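Founding date of Nondutby: survey or charter?

platmap_reader
The town website credits the Tarnomine company with laying out Nondutby. The plat shows eight blocks on the east bank of the Wamari, but the Xaba ferry landing is already marked on it.
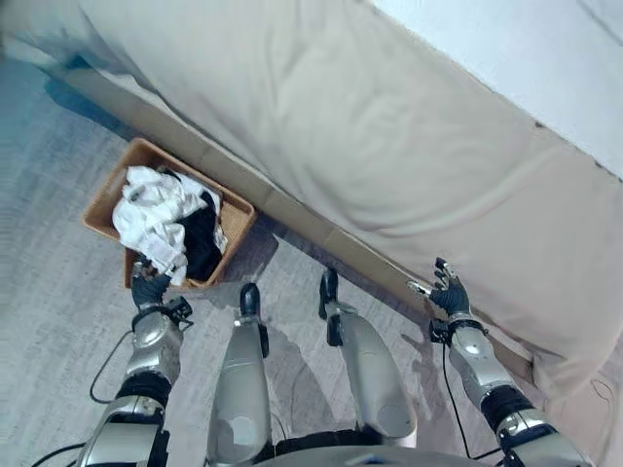 So there was a settlement before the survey. I would date the town from the landing.

wamari_bend
Disagree. A landing is not a town. The charter lists six lot owners, and none of them ran the ferry.

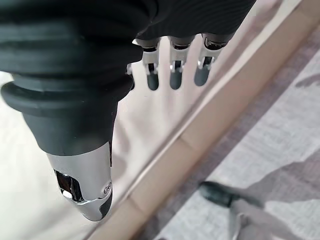

The pump house doesn't help your case either. It went up after the charter, and its intake pipe had a flexible coupling — stacked, rounded ridges, the same general form as the black rubber part of that thumb, minus the chrome tip. You don't fit that to a ferry camp.

platmap_reader
The coupling could be a later repair. The tax roll has two households at the landing before any lots were sold.
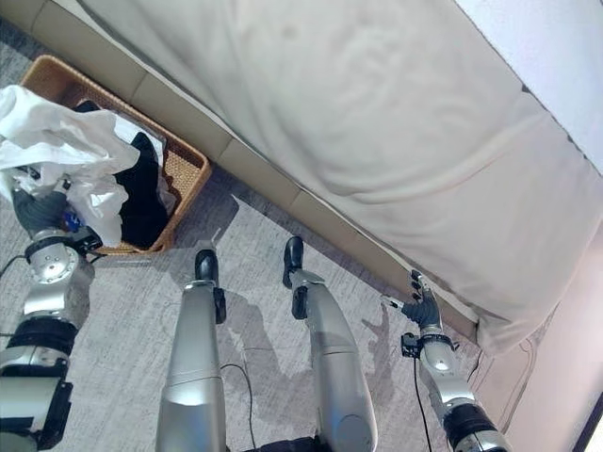
Both paid on improved land, so they had buildings. The surveyor bent Front Street to clear them.
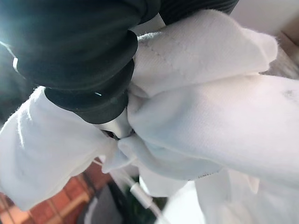
Bheki Visser
Front Street bends for the slough. Check the contour lines on the drainage map. The households are real, but the roll puts them in the township, with no town name given.

wamari_bend
Same reading here. I still go with the charter.

platmap_reader
I'll pull the drainage map in November and post the sheet number.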